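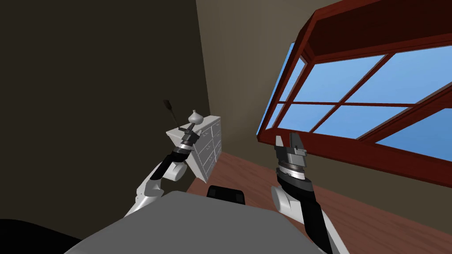 Categoría: Robótica / Simulación / Cuaderno de agosto

Por Refugio Montes – agosto

Llevo toda la semana peleándome con el planificador de dos brazos de Wultorholm y por fin tengo algo que contar, ¡así que allá voy!

Para quien no haya leído las entradas anteriores: Wultorholm es mi simulador casero, una habitación con su suelo de madera, su ventana y un mueble blanco de cajoncitos, y dentro un robot de torso gris con dos brazos. Encima le he ido montando Sullora, que es la capa de planificación, y Skindach, que se encarga de las colisiones. Todo en mi portátil, con el ventilador sonando como un secador.

El cambio gordo de esta versión está en cómo Sullora trata los objetos que descansan sobre otros. Antes el grafo de escena era plano: el mueble por un lado, el jarrón por otro, y el planificador tan contento calculando trayectorias para el brazo izquierdo como si lo que hay encima no existiera. Ahora cada objeto apoyado cuelga de su soporte con una relación de contacto que se revisa en cada ciclo, y si la inclinación del soporte pasa de un umbral, el plan se marca como dudoso y se vuelve a pedir. Parece una tontería, pero me ha obligado a reescribir medio módulo (y a borrar una clase a la que le tenía cariño).

El muestreo también ha mejorado mucho. Con el método viejo, una consulta difícil llegaba a 3661 nodos antes de encontrar camino; con la nueva heurística, la misma consulta se queda en 800. ¡Cuando lo vi pensé que había roto algo! Repetí la prueba con siete semillas distintas y en todas bajaba, unas más que otras.

La idea de la heurística me la dio Ewan Partington en un correo larguísimo: penalizar las posturas en las que el codo se acerca al torso, pero solo en los primeros nodos, y después soltar la restricción. Yo la aplicaba durante toda la búsqueda y así ahogaba soluciones perfectamente válidas. Gracias, Ewan, te debo un café.

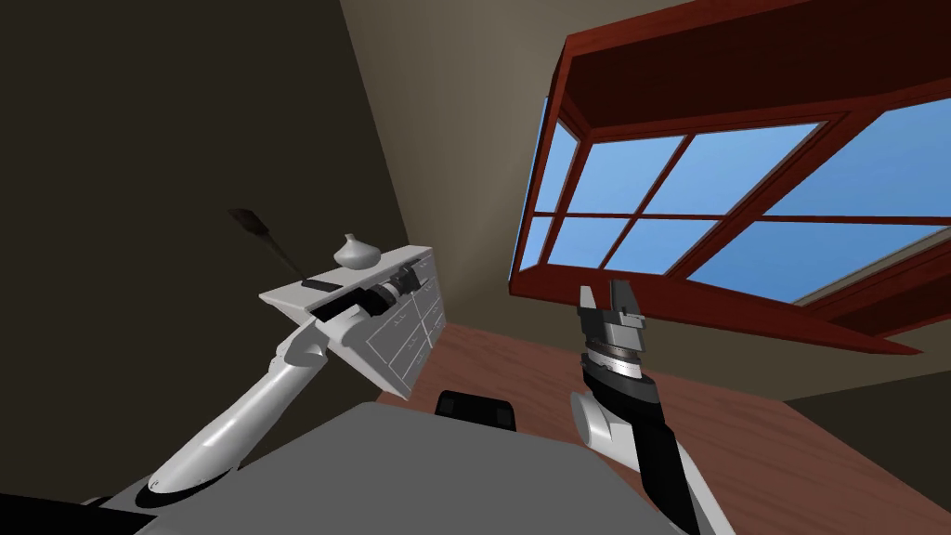

Wultorholm: el mueble inclinado junto a la pinza izquierda, con el jarrón encima. La derecha, abierta y sin carga.

Esa postura me viene de perlas para depurar las relaciones de contacto, con el jarrón todavía sobre una tapa en pendiente. También me hace mirar con lupa los parámetros de fricción y de masa, que son mi siguiente frente. Si la masa del mueble está mal puesta, el controlador se cree más fuerte de lo que es y todo lo que planifiques encima vale poco.

Lo otro que tengo a medias es Ametepe, el visor de registros. Ya lee las poses de las dos pinzas y las dibuja sobre la línea de tiempo, aunque de momento se atraganta si el registro viene sin cabecera. El arreglo es corto – línea 166 del lector, para quien quiera asomarse – y espero subirlo el viernes.

Me queda por decidir si el brazo que no participa en la tarea debe planificarse igualmente o quedarse fijo. Fijo es más barato, claro, pero planificar los dos a la vez da unos movimientos preciosos y me apetece muchísimo probarlo. Si alguien ha hecho algo parecido, que me escriba en los comentarios y comparamos tiempos.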